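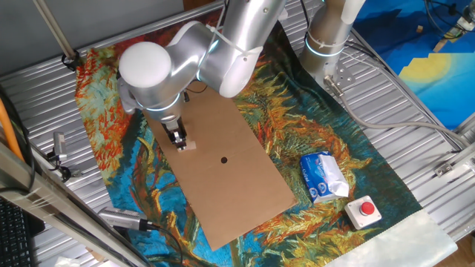

2 min read

Hollus Field Survey Kit

If you have ever tried to run a household income survey in a district where the power goes off after lunch and the nearest paved road is a morning's walk away, you will already know why we put the Hollus together. It grew out of our work in the Coserby highlands, where our teams visited 2,343 households one June and came home with wet paper forms and a long list of complaints (fair ones, too!).

The kit holds 6 tablets, a folding solar charger, a printed guide for interviewers and a padded shoulder bag that closes properly in the rain. Our survey software, Zirnlow, comes already loaded, with ready-made question sets on farm income, school attendance, clinic access, remittances and small business credit. You can change any of them, add your own local languages, and keep working for days without a signal. Answers are stored on the tablet and sent along whenever somebody gets back to town.

The Annamalai edition adds a second charger and a market price module, which district planning offices have been asking us for, and we are very glad to have it ready at last.

Standard kit: $784
Annamalai edition: please ask for a quote
Extra shoulder bag: $59
Warranty: two years, parts and labor

Ministries, universities and small nonprofits can order on account. Do write to us before you buy if you aren't sure which edition suits your district, as we enjoy those conversations and will happily talk through your sample plan.

Page updated Nov 11, 2018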